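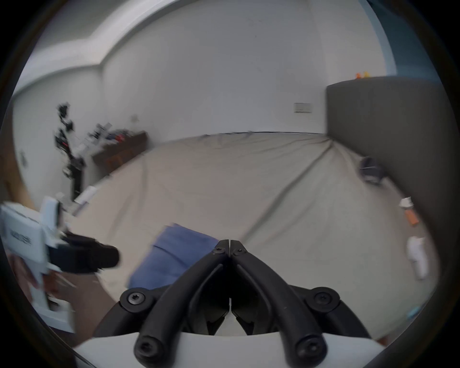 The bakery people at Hourani wrote back before breakfast to say the second wordmark was the one, the one with the low crossbars, and could they please see it on a bag by the end of the week. I read it standing up and then read it again! Eleven lines of email and only one complaint, which was the brown. Fair enough. I never loved the brown either.

May 30, 2022. Putting the date in for once because I want to be able to find this page later.

So, the wordmark. I've been drawing this thing since February and it has been every shape a word can be. First it was all thin and elegant and looked like it belonged on perfume. Then came the fat one (I still like the fat one, I'm keeping it in a drawer for somebody). The one they picked came out of an afternoon with a wide brush and cheap paper, trying to get the "H" to lean on the "o" a bit, the way the painted letters do on the old storefronts in Sonddale. I scanned the best ones, cleaned up the curves, and left the "r" slightly too short. I'm so glad they didn't ask me to fix the "r".

The bag is where it gets fun. It's a flat-bottom paper bag with a fold-over top, so the name has to work open and closed, and when it's closed you lose the upper third of the front panel. I moved the word down and let the wheat drawing run up over the fold – when you open the bag the stalks get taller. I did it as a test and laughed out loud at my desk. First run is 3,491 bags, two sizes, one ink plus the kraft. One ink! I love one ink. It makes you decide everything.

Spent the middle of the day on type for the back. Tried Horkel in the medium weight and it was lovely big and mushy small, all the e's filled in at ingredient size. Went over to Emell and it held up beautifully, even the fractions. It has a proper italic too, so the little line about the starter can have its own tone of voice without me changing the size. Printed it at 100 percent, taped it around an old bag of flour, and walked past it a few times pretending to be hungry.
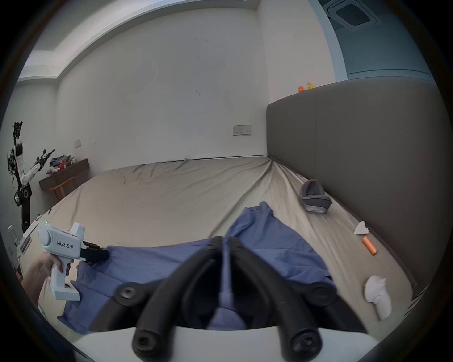

Would a dark green be too much, came the next message from Hourani, and was it going to cost extra? No and no! Green was on my list from the start and I'd talked myself out of it as too farm stand. But a really deep one, nearly black until the light gets on it, would sit nicely on kraft. I mixed three on screen and ordered drawdowns of all of them on the real stock, as kraft eats color and I don't trust my monitor for a minute.

Still to do: the sticker for the seeded loaf, the inside of the fold, and a version of the mark small enough for a twist tag. The tag is going to be a fight. At that size the crossbars close up and the short "r" just looks like a mistake, so I'll probably redraw the whole word with more air in it. Starting on that first thing tomorrow, with the wide brush again.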